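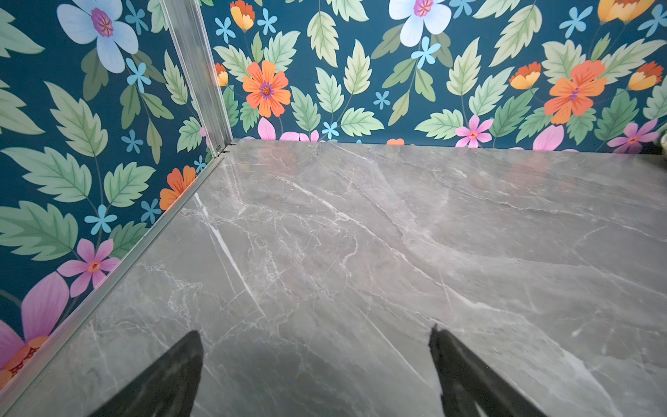

The worktop with no towels on it. Marble pattern, aluminium edging.

Can a machine fold towels yet, at a price a small laundry could stand?

Posted by Jytte Thoroddsen

I run a small laundry behind a guest house and we get through 450 towels in a busy week, more in March when the walking groups come. Washing and drying look after themselves. Folding takes two of us most of an afternoon. My nephew thinks a pair of robot arms could do it by now. I have seen plenty of clips online but they all seem to be speeded up. Has anyone here used one for real work, or is it still a laboratory thing? I don't need shirts or fitted sheets doing, only towels and flat cloths in a few sizes. They come out of the dryer in a heap and somebody has to pull them apart first.

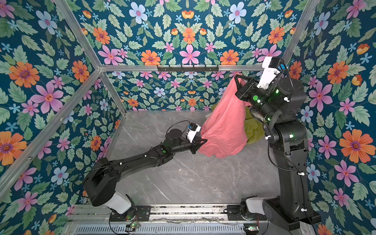

Page last changed: March, 14:62 revision removed, current version 3

Todor Stojanovska

It depends which part of the job you mean. Folding a towel that is already flat is the easy bit, and there have been feeder machines for that in big laundries for years. They want a person at the front putting each towel in straight.

The hard part is your heap. A cloth has no fixed shape, so the machine has to find an edge or a corner, get hold of it and lift. In the second picture one arm has the pink cloth up high by an upper corner and the other is pinching it at the lower left, with folds of it still on the floor of the cell. From a hold like that it has to work out where the other corners are. There is a crumpled yellow-green cloth lying behind it too, and picking the right one out of two is a job in itself.

I spent 14 months on a trial at Tromen, where we had two arms on small hand towels. On a good day it took about 3 minutes a towel. You would do a stack in that time. It also needed someone within reach for when it dropped one or took two together. We stopped the trial and kept the arms for moving boxes, and they have been fine at that.

Damir Georgiou

no. buy a folding table at the right height and a decent lamp

Milovan Matić

I would not be quite as gloomy as Todor. Speed matters less if it can run at night with the door shut. What I would ask any seller is how many towels it does in a row without help, using your own towels, out of your own dryer. Thick ones and thin ones behave very differently in a gripper. Ask to watch it at normal speed for an hour.

Also ask about the surface. We had a shiny bench at Grgić and the cameras were put off by reflections until we changed the lights. The worktop in the first picture is glossy enough to show the wallpaper in it near the back, so I would want to know how their cameras get on with that.

For your quantity I would look at a second-hand feeder folder first. Serby used to have them on their list, though you would need to ring and check the width against your bath sheets. You would still be sorting the heap by hand.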